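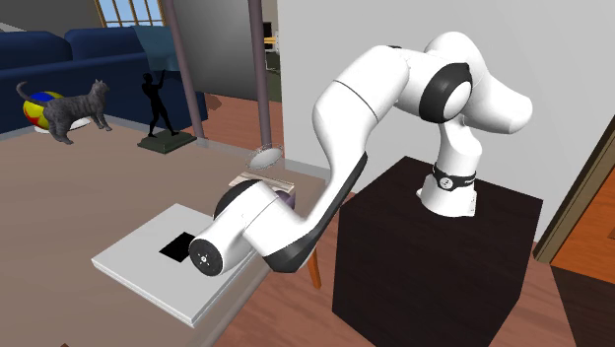 Derix support, ticket 2579, reopened Monday, 9:40 am
Posted by Rosário Simões
3 comments

Search tickets Type a keyword

Hi again, me with the Derix scene kit. Short version – the arm loads fine now, but a couple of the props still don't. I'm on the living room scene, the one with the sofa and the cat, and I did a clean install over the weekend like Raquel Bastos suggested (thank you, that did clear up the license nag!). The arm comes up on its pedestal, bends over the tray the way I'd expect, and the bare flange is right there over the tray, so I'm calling the arm part solved. My trouble is the silver dish. It's hanging in the air at an angle back by the mauve pole, and I want it down on the tabletop before I run anything for real.

What I've tried so far:

Reset the scene from the menu. Dish still up there.

Deleted the dish and put it back from the Tidholm prop pack. Same spot, same tilt, which made me wonder if the pack is saving its own position somewhere.

Turned gravity off and on again. I let it run 400 steps each time and got no change at all.

Loaded the Moreira kitchen scene with the same pack. The dish behaves there – drops onto the counter and stays put. So I don't think it's my graphics card (I know that's always the first question, and yes, the driver is current).

Update, 11:15 am. Raquel asked for my pack version. It's 28, and the kit wants 34. The updater tells me 28 is the latest, so maybe the Multville download server is behind? I've tried it from two networks.

Update, 2:30 pm. Got 34 by hand from the link she sent. The dish now lands on the table and I'm a happy customer, mostly. The updater still says 28 though, and I'd love for somebody to look at that before it "fixes" my install overnight. Please leave the ticket open for now.

1 person found this helpful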